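Stop Buying Grippers Off the Spec Sheet

I've been putting grippers on arms for long enough to have a drawer full of the ones that didn't work out, and I have an opinion I'd like to get off my chest. We spend way too much time comparing numbers and way too little time watching the things fumble around with produce.

Look at any gripper page. You get the payload, the stroke, the closing force, a repeatability figure with a lot of zeros after the decimal point, and a nice photo on a white background. All good things to know! I read them too, usually with coffee, usually much later at night than I should. But I can't think of a single time those numbers told me whether I'd still like the gripper a month in.

My own conversion came in February, when we were choosing between the Pletonard two-finger and the Dratden. On paper it wasn't close. The Pletonard was stronger, faster, and had the better controller, and the Dratden looked like something a dental supply company would sell. We'd pretty much written the order. Then somebody suggested we put both of them through a boring week of moving vegetables from one bin to another, 500 picks each, same arm, same camera, same person logging the results (me, unfortunately).

The Pletonard dropped 46. The Dratden dropped 14. And the drops weren't even the part that changed my mind, it was how they happened. The strong gripper closed fast and hard on a curved side and the pepper squirted out like a bar of soap. The weaker one closed slowly, its thin tips slid in between the pepper and the bin wall, and it just sort of scooped its way into a grip. None of that is on a spec sheet. I don't know what you'd even call the column.

Peppers are a mean test, by the way, and I recommend them to everyone. They're shiny, they're hollow, they have lobes so there's no good flat place to grab, and every one is a different shape from its neighbor. Foam cubes are what people use when they want a good-looking chart. A foam cube forgives everything. You can be way off center and still carry it across the room.

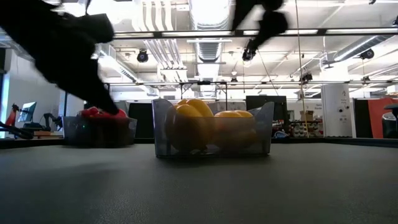 Bins matter too, a lot more than I used to think. For years I tested on bare tables, where the fingers can come down with all the room in the world. Put the same object in a bin with slanted sides and suddenly half your approaches are gone, because the fat part of the gripper body hits the rim before the tips get anywhere useful. Clear plastic is even worse, at least for the cameras. Our depth readings along a see-through wall were garbage until we stopped trusting them and went back to plain color images for that strip. If your real job has bins in it, test in bins. I feel silly typing that, but I've sat through a lot of demos and it keeps needing to be said.

While I'm complaining, let me do controllers. There's a habit of treating the controller as the thing that comes in the box with the gripper, and then blaming the gripper for whatever it does. We had a Reddy controller that we all hated, and I mean it got called names. It closed late, it opened early, and it made every gripper we plugged into it look drunk. I went through its settings one slow afternoon and found a smoothing value somebody had cranked up ages ago. I turned it down and the old Pletonard got noticeably better! It still lost to the Dratden, so I get to keep my opinion, but the gap was smaller than what I'd been telling people. I had to go back and say so, and that was a fun meeting.

Now, the fair objection. A week of moving vegetables is slow, somebody has to sit there, and a small team can't do it for every part that shows up in a catalog. I get that. I'd still say do it for the last two candidates. The specs are fine for crossing things off. If you need to lift a car door, you don't need my peppers to tell you which grippers can't. It's the final pick where the numbers run out, and that's exactly where most groups stop testing and start arguing.

And please log the ugly stuff. "Success" and "fail" won't get you very far. I write down whether it slipped, pinched, knocked a neighbor, or came up with two when I wanted one. My notes from the Molham arm trial last year are roughly 700 lines of this, with spelling that gets worse as you scroll, and I still open that file more often than any datasheet I own. When a new gripper shows up I already know which five or six kinds of trouble to go looking for, so that's where I start it, on the worst pepper in the bag, jammed up against the wall of the bin with the stem facing the wrong way.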